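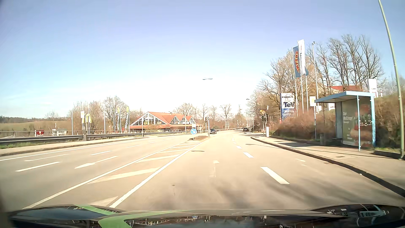
Test vehicles > Uvora > Inspection sheets > Automated driving kit, before road use

Vehicle: Uvora, kept at Flurevmont
Checked by: Milovan Dervishi
Date: 14/11/2020
Sheet 19

Mark each line OK, NOT OK or NOT CHECKED. A blank is read as NOT CHECKED. Write what you found and leave out what the supplier told you.

1. Forward camera mount
OK. No play at the bracket, screws still in line with their paint marks. The paint marks are ours. The Memevden handbook says the mount "requires no attention", and in September I tightened it twice.

2. Windscreen and camera glass
OK after cleaning. Use the lint-free cloths in the door pocket, and not the blue roll.

3. Reflections from the bonnet
NOT OK. Dark glossy paint, bright sun, poles and roadside shapes showing in it. Memevden says the software masks the bonnet out. I asked for the outline of the mask and was sent a brochure. A matt covering was agreed in principle before the last sheet and I am still waiting for it. Leave this line open until the covering is on and somebody has driven towards the sun with it.

4. Camera alignment
OK, against the board in the bay. The target has to be square to the car and the tyres at the right pressure first. Whoever did the previous check left the pressures blank, so I don't put much faith in that result.

5. Roof and bumper sensors
OK. Plugs seated, seals whole, no warnings on start-up. A lack of warnings proves very little — the rear left plug was half out on the last sheet and there was no warning then either.

6. Computer in the boot
OK. Fan runs, vents clear, straps tight. Please stop putting coats on it.

7. Power supply and cut-off
OK. The cut-off was pressed 3 times with the car standing and it dropped out each time. Shehu fitted the new relay and the wiring is tidy. Their job card says "tested" without saying how, so I have treated it as untested and done it again.

8. Driver takeover
Brake pedal: OK.
Steering wheel: OK, though it takes a firmer pull than I like.
Button on the wheel: OK.
All done on the yard at walking pace. This tells us nothing about takeover at road speed, whatever the summary page says.

9. Worn road markings
NOT CHECKED. The road past the retail park has lane arrows in poor condition, one of them straight ahead in our own lane. The car is meant to follow the stored map where the paint is weak. I would like to see the log from that stretch with the map switched off before I accept that the camera reads anything there.

10. Traffic lights and round signs
NOT CHECKED. Same road. There are tall shop signs, banners and flags close to the junction, and plenty of colour for a camera to pick the wrong thing out of. Memevden quotes a detection rate from its own recordings. Send me ours.

11. Shadows on the road surface
NOT CHECKED. Soft tree shadows over the right of the road, even with the leaves down. An earlier software version braked for a shadow on the yard. The release note says "improved", and improved could still mean it brakes.

12. Recording
OK. Disk has room, clock agrees with the office. Stored frames open properly; I looked at 2,000 of them and found 3 spoiled. The loss counter on the screen said none. Trust the files.

13. Safety driver's papers
OK. Licence and training card seen.

Result
Yard use: yes.
Road use with a driver steering and the kit only recording: yes.
Road use with the kit steering: no, until lines 3, 9, 10 and 11 are closed.

Comments
I have been asked whether line 3 could be "OK with remark". There is no such mark on this sheet.

Shehu to look at the wheel effort on line 8 when the car is next in. Memevden to send the mask outline as a drawing with measurements on it. If the camera comes off for any reason, lines 1 and 4 start again from scratch.

M. Dervishi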